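How I wash and store T-shirts so they stay good for longer

In our house we have too many T-shirts and a small washing machine, so over the years I made many mistakes with them. My neighbor Nele Leemans asked me to write down what I do now. I am writing it in the order of the work, from the laundry basket to the drawer.

Before the wash

Turn every shirt inside out. It takes a moment, and the print on the front will rub much less against zippers and buttons. I also close all zippers on the other clothes, or I wash the jeans alone.

Look at the neck and under the arms first. If you see a yellow mark, do not put the shirt in hot water, it only fixes the mark more strongly. I mix one spoon of baking soda with a little water, put it on the place with an old toothbrush and wait while I drink my coffee. For grease I use a drop of dish soap, the plain kind without color.

New dark shirts I wash alone the first 2 times. I lost a good white blouse to a red sports shirt from Grivia, and I still think about that blouse.

In the machine

Cold water is enough for most things. I use warm water only for towels, bedsheets and what my husband wears in the garden. Do not fill the drum to the top. You should be able to put your hand flat above the clothes.

The spin speed is something that many people leave as it was when they bought the machine. My old Endex was always on the fastest one, and the shirts came out like twisted ropes. Now I put it on 800 and they come out with fewer wrinkles. They drip a little more, so I put a towel under the drying rack.

Less detergent is better than too much. When there is too much, it stays in the cotton and the shirt feels stiff, also it can leave gray lines on dark colors. If you live where the water is hard, half a cup of white vinegar in the rinse helps with this. Never put vinegar together with bleach.

Drying

Take the clothes out soon after the machine has finished. Shake each shirt hard, two or three times, holding it by the bottom hem and not by the shoulders. Then hang it from the hem too, with the clothespins at the side seams, where the marks will not be seen.

Strong sun is good for white cotton and bad for everything else. In March I can already dry outside, but I put the colored things on the shady side of the balcony.

Before folding

I do not iron T-shirts. I lay them on a wide table while they are a very little bit damp and I make them smooth with my hands, from the middle to the sides. Pull gently on the side seams if the shirt has turned in the wash. A table with some cloth or carpet on it is nicer than a bare one because the cotton does not slide away.

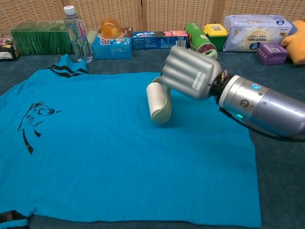
A blue shirt with a cat on it, laid flat with the collar to the back of the table.

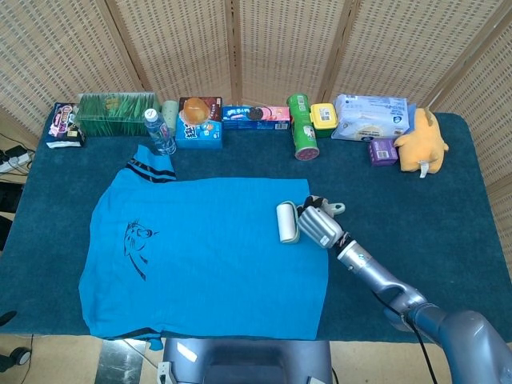

When the shirt is smooth, I wait some minutes and do the next one beside it. A damp shirt must not go in a closed drawer, even if it feels almost dry, or the whole drawer will smell like a cellar.

For folding, put the front side down. Fold one side to the middle with the sleeve back on itself, then the other side the same. Then fold from the bottom to the top, and once more if your drawer is not deep. I stand them up like books in the drawer, so that I can see all of them and my son does not pull out the whole pile to find one.

Magdalini Margaritis, who taught me to sew, rolls her shirts. It works well in a suitcase, but at home I find that the rolls open again.

Some small things

A shirt that is 100 percent cotton will shrink a little the first time, so buy it with some room.

If a small hole comes near the hem, sew it the same day with thin thread. After one more wash it will be double.

Lavender bags lose their smell after one season. Squeeze them with your hand before you throw them away, often there is still some left.

Old T-shirts make the best cleaning cloths. Cut off the seams first, they scratch glass. From one large shirt I get 4 good cloths, and the sleeves I keep for shoe polish.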